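Ponwood publishes handling rules for two-arm benches

Ponwood has issued a revised set of working rules for its enclosed two-arm benches, covering cable routing, handovers between grippers and the way test objects are recorded. The document runs to 2 parts and replaces the loose sheets that individual benches had been using. It takes effect in May and applies to every bench on the Ponwood site, including those operated for outside clients.

The rules were drafted by Elaheh Salehi, who leads bench operations, and reviewed by Mojtaba Farahani of Cindix, a firm that audits automation cells for small manufacturers and laboratories. Farahani's review drew on 506 logged sessions. Of these, 133 contained at least one stop that the operator had entered under "other", a category the new rules remove.

"A stop with no cause recorded can't be used for anything," Salehi said. "We had operators who knew exactly what had happened and no field to put it in."

Part 1 deals with the bench itself. Bases are to be fixed to a common mounting plate, and the plate is not to be moved between sessions without a new position check. Cables running to the wrist must be clipped to the outside of the link, with enough slack left at the wrist and at the base for the full range of motion. The slack is to be checked with both arms extended toward each other, which the rules treat as the limiting position. Wiring that runs along the plate goes in slotted trays. Loose runs across the work surface are not allowed.
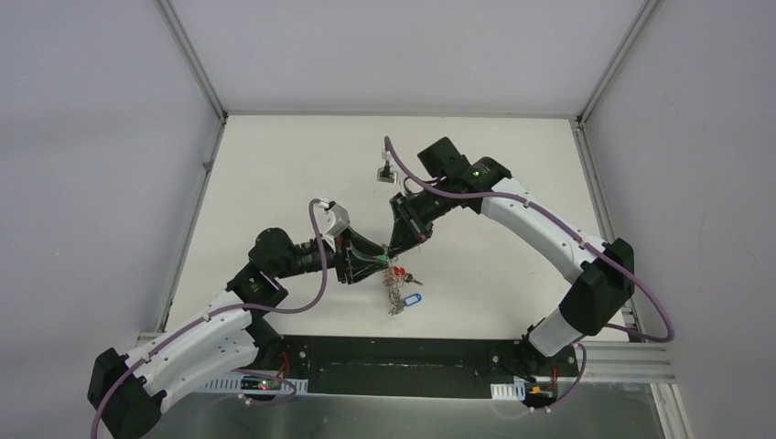 Two arms meet over a bunch of keys on a two-arm bench. The purple cables run along the links.

The work surface is to hold the test object and anything the task sheet lists. Items not on the sheet are to be either removed or written into the session record before the first motion command. Salehi said the second option was added at the request of operators, who pointed out that clips and small fixtures are sometimes left in place on purpose between related tasks.

Part 2 covers the objects. The earlier sheets sorted them by weight alone. The new rules use two properties: whether the object keeps its shape when lifted, and whether it has parts that can move against each other. A block passes on both counts. A ring of keys fails on the second, as the keys and any tags can swing or slide once the ring leaves the table. Thin, flexible items such as wire, cord and strung beads fail on both and are placed in the strictest group.

For that group, a handover is written as a sequence of separate states. The holding gripper closes and stops. The receiving gripper approaches, opens fully and stops. Only then may it close, and the holding gripper may not release until the record shows that both are closed on the object. The operator must be able to halt either arm at every step, and a halt on one arm halts both.

Approach speed in the shared zone is limited to 100 millimeters per second for the strictest group. The shared zone is defined as any point that both grippers can reach, and it has to be set again each time a gripper or a finger is changed. Farahani had asked for the limit to apply to all object groups during the first month. Ponwood did not adopt the request, on the grounds that rigid parts are handled under an existing limit that has not been linked to any of the logged stops. 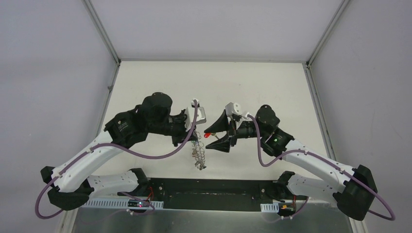

Tangles get a section of their own. A flexible object that has become knotted or wrapped on itself is not to be straightened by hand during a session unless the task sheet says so. The operator may continue with the object as it is or end the session. In both cases the condition is entered in the record as it was at the start, with a second entry if it changes. If any strand is caught on a finger, bracket or cable clip, both arms are halted and power to the grippers is removed before anyone reaches into the enclosure.

Farahani described the section as the part most likely to cause disagreement. "Operators want to help the task along," he said. "One quick pull on a wire and the session looks clean on paper. The next person who reads the record has no way to know."

Indicator lights are mentioned only briefly. The rules state that a light on an arm or a circuit board is not sufficient evidence that the arm is safe to approach, and that the status shown on the control station is to be used instead. Salehi said the wording would be expanded once the benches share a common color scheme - at present the meaning of a given color depends on the maker of the board.

The records themselves will be kept in Trurna, the logging tool already used on the site. New fields have been added for object group, object condition and cause of stop. Sessions with an empty field in any of the three will be held back and returned to the operator, who has until the end of the shift to complete them. After that the session is kept for maintenance purposes but excluded from any set delivered to a client.

One client, Feng, has asked for its past sessions to be sorted under the new groups. Salehi said this would be done where the task sheet names the object clearly. Sheets that read only "small items" will be left as they are.

Existing benches have been given one maintenance cycle to comply with Part 1. The main work is expected to be on cable clips, which on older links were spaced by eye. The rules set no fixed spacing, but require that no loop can reach the fingers of either gripper in any position used by the task. Benches that fail the check may still be run with one arm, provided the other is parked and its gripper is empty.

Cindix will repeat its review after the rules have been in use for a full quarter. Comments from operators can be sent to bench operations through the usual form, marked with the part and section number.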